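**Mura Street swap shelf – October bits**

Quick one this month, still catching up after the move.

The shelf is back. Same corner of the Mahuika building, ground floor, past the mailboxes. If you get to the noisy vending machine you've gone too far. Open whenever the front door is open, so till 6 most days and 4 on Friday.

What we have too much of: thrillers. So many thrillers. Also travel guides to places that have changed their currency since. Please hang on to those for now or take them to the Venov drop box, they pulp what they can't sell and they are fine with it.

What we're short on: cookbooks, anything for kids under 8, large print. Large print goes the same day it lands. If you have a relative who's done with theirs, bring the whole bag. Puzzles are okay too if the pieces are all in there (1000 pieces is the limit, the bigger boxes don't fit on the bottom shelf).

Rules haven't changed. Take 2, leave 2 if you can, leave none if you can't. No magazines. No textbooks with the answers filled in. No wet books – last winter a whole row went moldy from one paperback and we threw out 50, a few of them really good ones. Musty counts as wet. If you had to air it on the balcony first, it's musty.

Stickers: the green dots mean it came from the Moduvora clear-out and is part of a set. Try to keep sets togehter. Volume 4 of the sea captain series has been missing since spring and people keep asking. If it's on your nightstand, no questions, just slip it back. There are at least two readers stuck at the end of volume 3, which stops in the middle of a storm.

Reading hour is still on, back table, bring your own mug. Short stories this time so there's no homework. The one about the ferry is good, the one about the dentist goes on a bit. Print copies in the tray, stapled, please put them back after as the printer is nearly out of toner and a new one isn't in the budget yet.

A new noticeboard is coming too. Cork, second hand, one corner chewed by something. Cards only, no flyers bigger than a postcard, and put a month on them so we know when to take them down.

Last thing, the lending list. It's on paper again, the spreadsheet kept eating peoples entries. Clipboard hangs on the left side of the shelf, pencil on a string. Title, initials, done.

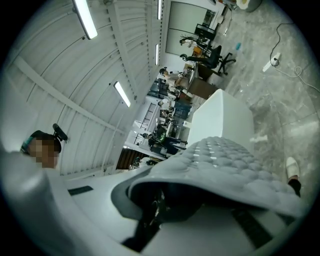

Initials have to be readable, by the way. Half of the September page is squiggles and we can't chase a squiggle. Next note when the cork board's up.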